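Trurnico mesh produce bags, large
Reviewed 30/05/2024 by Kai-wen Lam

I bought a set of the large white mesh bags from Trurnico to replace the thin plastic ones I had been bringing home from the greengrocer. I've since used them for fruit and vegetables, for washing socks and for keeping the kids' blocks together. The short version is that the fabric is good and the drawstring is ordinary.

What you get

The set comes folded flat in a cardboard sleeve. There are three bags, all the same size, with a cord and a plastic toggle at the top of each. No instructions apart from a washing label, and none needed. Mine weigh 142 grams for the set on the kitchen scales, so they add very little at the checkout if the shop doesn't take the weight of the bag off.

The mesh

The mesh is the reason to buy these. I've had cheaper ones from Brotia where the holes stretched after a month and carrot tips poked through. These have kept their shape. Grapes stay in, and so do brussels sprouts. Small loose things like lentils are a different matter and should go in a cotton bag.

White was the only colour in stock when I ordered. It does mark. Beetroot left a pink patch on one bag that a cold soak faded but didn't remove, and potato dirt needs a proper rinse before the bag goes in the machine.

Marking them

Three identical bags get mixed up quickly, and I don't want the sock bag coming back with apples in it. Sewn labels would be neater, but I used a pen. Lay the mesh flat on a hard surface with scrap paper under it, and draw slowly. Fine lettering breaks up over the holes. A simple outline holds together much better, and an arrow is easy enough to draw freehand. 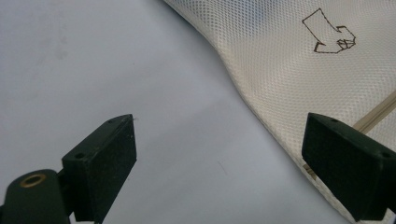 Washing and drying

I wash them at 30 degrees with the tea towels and hang them on the line. They dry quickly. I put one through the dryer on low by mistake and the fabric was fine, but the cord shrank a little and the top now puckers when it is pulled open.

The drawstring

The toggle grips well enough when new. After a few washes it slides on two of my three bags, so I tie a knot behind it -- not a big job, but I wouldn't have expected to at this price. Huguette Maillard, my neighbour, has the older version with a flat tape tie and hers still closes properly. I would happily pay a dollar more for the tape.

Compared with the others

The Meruro bags are softer and come in three sizes, but the side seams are only single stitched and one of mine opened up under a load of oranges. Trurnico's seams are folded over and sewn twice. If you mostly buy herbs and mushrooms, the small Meruro bag is the handier one. For potatoes, citrus and laundry I'd stay with these.

Would I buy them again? Yes, if they were on special. I'd swap the cords before using them.

Four out of five.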